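Setting up alerts and your first practice order in Sikurel

By Ashley Tunstall

This part of the guide picks up after you've installed the Sikurel desktop app and logged in with your practice account. If you're still waiting on your login from Zerkow (they're the broker I use for all of this), go ahead and read along anyway, and then come back when the email shows up.

I trade currency pairs in the evenings, after work, and I wrote these steps the way I wish I'd had them when I started. I spent a whole Monday clicking on the wrong chart window, so please don't feel bad if something takes a second try!

Before you start

You'll need a practice account with a balance in it. Mine is set to 500 dollars, because that's close to what I'd really put in, and a giant pretend balance taught me terrible habits. You can change it under Account, then Practice Funds.

Caution: Look at the strip along the top of the window before you do anything in this section. It should be green and say PRACTICE. If it's orange, you are in your live account and every order you place uses real money.

Part 2. Price alerts

1. Open the Pairs list on the left and double-click EUR/USD. A chart opens in the middle of the window.

2. Change the chart period to 4 hours with the drop-down at the top of the chart. You can use something shorter if you like, but I find the short ones make me jumpy, and I end up with alerts going off all through dinner.

3. Right-click on the chart at the price you care about and pick Add Alert. A dotted line appears. Don't worry about landing on the exact price with your mouse, you can type it in next.

4. In the alert box, type the price and choose Crossing Up, Crossing Down or Either Way. I leave mine on Either Way and sort it out when it rings.

5. Type yourself a note. Really, do this one! "Old high from July, look at the daily chart first" is a lot more use to you than a number popping up on your phone in the grocery store.

6. Click Save. The dotted line turns solid.

Note: Alerts only reach your phone if you've paired the Sikurel phone app. Without it they just make a noise on the computer, and only while the program is open.

Note: An alert on the buy price and an alert on the sell price can ring at different moments. Sikurel uses the sell price unless you change it in Settings, under Quotes.

Part 3. Adding the Sani indicator

Sani is the momentum indicator that comes with the program. It's a single wavy line under the chart, running between zero and 100. Plenty of people swear by it and plenty of people hide it after a week — I'm somewhere in the middle.

1. Click Indicators above the chart and type Sani in the search box.

2. Click the plus sign next to the name. The line shows up in its own panel under the price.

3. Click the little gear in that panel and set the upper marker to 61. The program's own setting is higher, but on the 4-hour chart I was hardly ever seeing the line get there. Play with it and see what suits your pair.

4. Drag the top edge of the panel down if it's eating up too much of your chart.

Caution: The line for the current bar keeps moving until that bar closes. I've bought on a signal that was gone by the time the bar finished, and it's a lousy feeling. Wait for the close.

5. To keep this layout, click Save Template and give it a name. Mine is called Drandwood, after the street I live on, so I can spot it in the list.

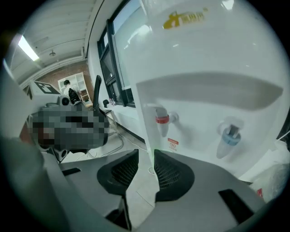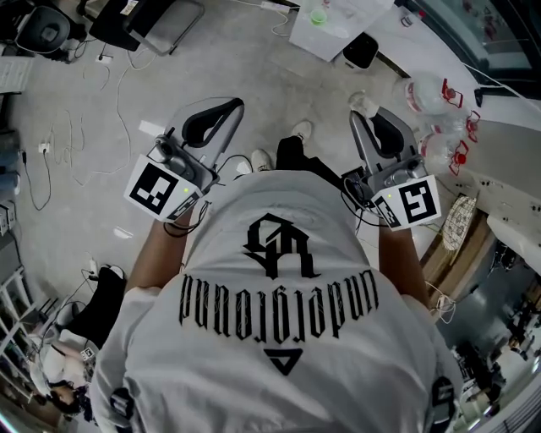

Part 4. Placing the practice order

1. Check that strip at the top again. Green!

2. With your EUR/USD chart open, click New Order. Pick Limit if you want to wait for a better price, or Market if you want in right away.

3. Fill in the size. Use the smallest one the box will take for now. The margin figure underneath changes as you type, so you can see how much of your balance gets tied up.

4. Fill in the Stop Loss box before anything else tempts you. Sikurel will let you send an order with that box blank, and I wish it wouldn't.

5. Add a Take Profit price if you have one in mind. You can leave it empty and add it later by dragging the line on the chart.

6. Click Review, read the whole ticket out loud (my kids think this is hilarious), and then click Send.

7. Open the Orders tab at the bottom. A market order should move over to Positions once it's filled. A limit order stays under Orders until the price gets there or you cancel it with the X at the end of the row.

Note: If the ticket comes back with "Off Quotes," the price moved while you were reading. Close the message, click New Order and fill it in again.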